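The Ferberg Estate

Réka Gál opened the inventory at lot 303. The form allowed one line per object, with a field for condition and a field for value. Ferberg had died without leaving a password, and the firm of Dobos wanted the flat listed by 11 December 2024.

She entered the laptop first. White lid, Apple logo in grey, scuffed, small dark specks. Condition: fair. Value: pending.

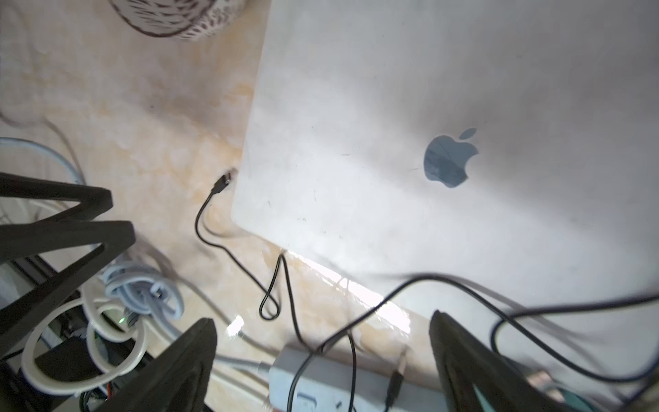

The cables took longer. Dobos had no category for them. A black one with a small plug was recorded singly. The light-blue coil and the white coil were recorded as cable, assorted, and given one number between them. The power adapter went down as an accessory to the laptop, which saved a line.

At lot 312 the form asked for the purpose of each item. Réka wrote "unknown" and the form rejected it. She wrote "connection" and it was accepted.

Her supervisor at Delton rang to ask what the cables had connected. She said the form did not ask for that. He told her to put 12 in the value field and move on to the bedroom.

She typed 12, saved the page and picked up the roll of labels.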